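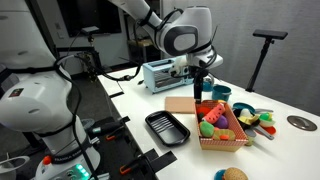
Equipment Planning Coordinator (part-time, fixed term)
Plusdale, manipulation group, Stusley site

Plusdale is looking for one person to take care of buying and budget planning for our robot workstations. The post is 21 hours per week, for a first period of 17 months, starting in June.

At present our team works with tabletop tasks of the kitchen type: the arms sort and move toy food, cups and plates. We want to bring the same setup to our second site in Toft, and before we order anything we need a plan which the finance office can accept. Until now the researchers did the ordering by themselves, between other duties, and the records are not in good order.

Your tasks

Make one list of all equipment we own at Stusley, from arms and grippers down to table clamps, cables and toy items.
Ask suppliers for quotations and compare them, including delivery time, service contract and the price of spare fingers for the grippers.
Prepare the budget for Toft. There are 39 lines in the draft, and many of them have still no price.
Plan the replacement of small parts. Toy pieces are cheap but they must be of the same model, so old stock should be bought early.
Keep the order book in Rivell, our purchasing system. We will teach you this.

What we ask from you

Two years or more in purchasing, lab management or similar work. Good knowledge of spreadsheets. Clear written English, it does not need to be perfect. You do not have to program a robot, but you should be willing to stand next to the table and ask the researchers what each part is for.

What we offer

31 days of paid leave per year (calculated for your hours), a desk close to the lab, and two days per week from home after the first month. Travel to Toft is paid.

How to apply

Please send a CV and one page about a purchase you have planned, also if it went wrong, to Ansel Begay, Plusdale, Stusley site. Applications are read from 3/17/25 until the post is filled. Interviews are held in person and include a short visit to the lab.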